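Dultus soft carrying bag, black
Maker: Jurčo
Sold and repaired by Hornesdale, bags and small storage

The Dultus is a soft bag for people who carry things between rooms, between buildings, or from the car to the workplace. It has no stiff bottom and no inner frame. When you don't need it, you can fold it or simply push it together and put it in a drawer. We keep it in black only. In past years we had also a grey one, but the customers did not ask for it and we have stopped.

The main space closes with a zip along the top. There are two handles, long enough to put over the shoulder also when you wear a winter coat. Inside is one flat pocket for papers or a cable. The fabric is a woven polyester with a thin coating on the inner side, so a short rain is not a problem, but the bag is not made to stand in water. 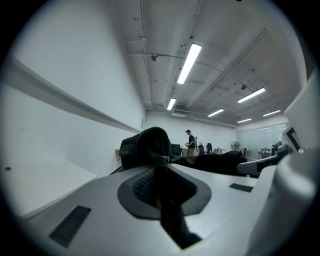
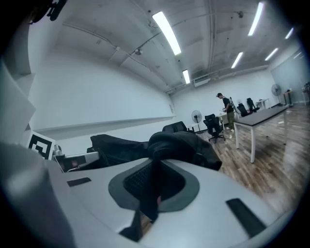
How the fabric behaves is the question we receive most often. Customers who are used to a bag with a board in the bottom are sometimes surprised that a soft one does not stand up by itself when it is empty. Black fabric which is left in a heap makes folds and lumps, as in both pictures, and in the first one you can also find the small zip pull hanging near the middle of the lumpy part. If you look for the pull on a crumpled bag, hold the fabric by one end and let the rest fall down, then the zip is easy to see. Please do not pull on the zip while the fabric is still bunched, the teeth can catch it.

Size and weight
Width when laid flat: 71 cm
Recommended load: up to 10 kg
Colour: black
Closing: zip, one pull

Care
Wash by hand in lukewarm water with a little soap. Close the zip before washing. Do not put the bag in the dryer and do not iron the side with the coating. Folds from storing go away after about 2 days of hanging on a hook. A white mark on the fabric is mostly dust, try first a damp cloth.

Spare parts
The zip pull can be changed at home with small pliers. It is sold in our shop under the name Soditz pull, and it fits also the older bags from the same maker. If the zip itself is broken, please send us the bag clean and empty, with a note which tells where the zip stops. We repair it in the workshop and send it back with the next parcels.

Availability
In stock. The next delivery from Jurčo is planned for April. For larger orders please write to us before, so that we can keep the bags aside for you.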